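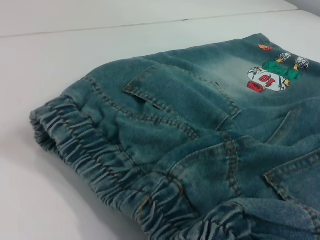
Photo: Hervé Marty / Foron shared workshop

Progress report to the Skirivton small grants desk
Wednesday, September 16, 2026

Hi everyone,

Second report on the folding arm, and I have a lot more to tell you than last time! Quick recap for anyone new on your side: we're building a low-cost arm that sorts and folds kids' clothes, on a bench in the shared workshop, with your money and whatever evenings I can get.

The arm is up and moving. I swapped the shoulder motor for the bigger Grunard one (it was in the budget as a "maybe", so please move it to "yes") and the droop I complained about is gone. The wrist camera is wired in and talks to the laptop without dropping out, which took me two full weekends and one very long cable.

Clothes are the hard part, as expected. T-shirts are going nicely. Out of 40 tries on the plain ones, 13 ended in a fold I'd put in a drawer, and most of the others were at least flat. Pants are another story. The little teal denim pair is my favorite troublemaker: elastic cuffs all gathered up, a pocket flap, double stitching everywhere and a cartoon print with a big red 10 on it. The software loves that print. It keeps grabbing at the edge of the white oval as if it were the edge of the fabric, and the ripples in the cuffs confuse it almost as much.

So I've started labeling pictures by hand. I have 212 done, waistbands and cuffs only, and I'm leaving prints and pockets for later. First training run on those is set for this weekend, on the old desktop (slow, but it's paid for).

Money: the motor and camera are bought, and the receipts are in the shared folder. I haven't touched the travel line and would love to move it over to gripper parts. The Abdella finger pads I picked first are too slick for denim, and I want to try a softer rubber. Could you let me know if that's okay before I order?

Next up are the new pads, the training run, and another go at pants from a crumpled start. Shirts with buttons will have to wait for the next report.

Thanks again, and come by the bench any time you like!

Hervé Marty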